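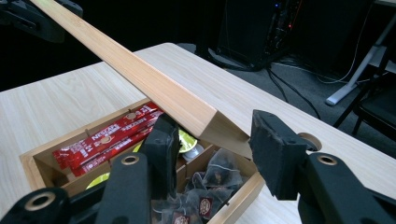
Bamboo strip in the grippers, tea box below.

Nov 1, 2018. Norcombe bench, tea box task. Red sticks left, round yellow-green items middle, tea bags right. Hand-held grippers, operator's hands visible.

Parry line packs 2,000 boxes a shift by hand. If filling goes to the arms, Lenuța's crew moves to inspection and restocking. Wrist load drops, standing time does not. Retraining hours still not in the plan.
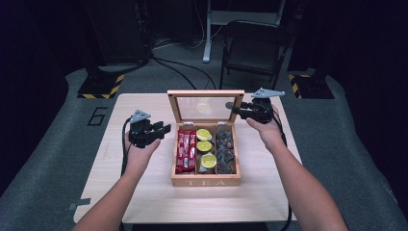

Harriet Villanueva would keep two people on filling until February, as inspection alone makes for a long shift.

Last updated: Nov 1, 2018

Recent entries
Wendell feeder jams
Parry shift rota, draft 2
Grikis pad wear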